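Corporate volunteering by the hour: how Anedell runs its paid service program

Anedell gives each employee two paid days a year for community service. The program has been running for six years and is managed by a coordinator in the company's operations office, who agreed to explain how the hours are assigned, recorded and checked. She asked that the interview cover procedure and leave individual staff out of it.

The scheme started as a single day in June on which the whole company went out at once. That arrangement was dropped after the second year. "We had 90 people arriving at sites that could use 15," she said. "The partner organizations spent more time looking after our staff than our staff spent on the work."

Service days are now spread over the calendar. A partner organization submits a request stating the task, the number of people, the start time, the physical demands and the name of a supervisor on site. Requests without a supervisor are returned. Employees then sign up in teams of four to eight, and a team is confirmed only when the partner has accepted it in writing.

The two largest partners are Uredora, a day center for adults with learning disabilities, and the Hsiao food pantry. Uredora takes the same team for at least three visits in a row. The coordinator said this was the center's condition and that she initially resisted it, as it made scheduling harder. "They told us that a new group every month was tiring for their members. A member would learn six names and then never need them again. We changed the sign-up form so that you commit to the block or you don't go."

At Hsiao the work is sorting, date checking and packing. The shifts run from 8:30 a.m. to noon, and continuity is less important. The pantry measures output in boxes, and Anedell's teams packed 3,000 of them last year.
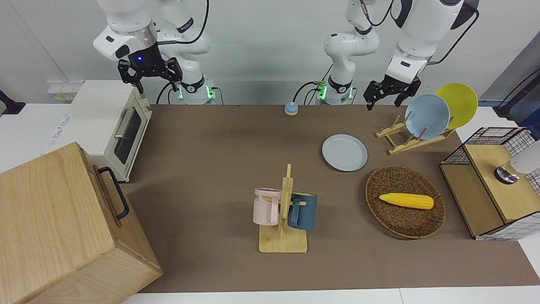
5 min read

Asked how the hours are recorded, she described a paper sheet signed on site and entered the same week. Travel time is not counted. Neither is lunch, unless lunch is shared with the people being served and is part of the planned activity. The total for the last full year was a little over 2,000 hours, from 155 employees.

"The total is the figure everybody wants and it tells you very little," she said. "It goes up if you hire people. I look at the number of requests we turned down, and at how many partners came back with a second one."

Cancellations are tracked separately. A team that drops below four people with less than two days' notice is logged as a failed visit, even if the remaining members attend. Most failed visits fall at the end of a quarter, when managers pull people back to regular work. The program has no power to overrule a manager, but the log goes to the department head every three months, with the reason given. She said the number of failed visits fell by half in the year after the log was introduced.

Training is short. Before a first visit to Uredora, employees attend a session of an hour and a half led by the center's own staff. It covers communication, personal care boundaries – volunteers provide none – and photography, which needs written consent from each member or a guardian. Hsiao gives a ten-minute safety talk at the start of each shift.

Money is handled apart from the hours. Anedell pays each partner a fixed fee per visit to cover supervision and materials. "A visit costs the partner something," she said. "Someone is taken off their normal job to run it. If we don't pay for that, we are asking for a donation from them." The fee was set after Uredora provided a breakdown of its costs, and it is reviewed each year.

A third partner, the Maltska riverside trail group, joined in the spring. Its work depends on the weather, and the standard request form did not fit. The current version allows a reserve date, which teams must hold open when they sign up. Two of the first five visits moved to the reserve date. One was called off entirely, because the lower section of the trail was closed.

The coordinator expects to keep the number of partners at three for the coming year. Four other organizations are on the waiting list.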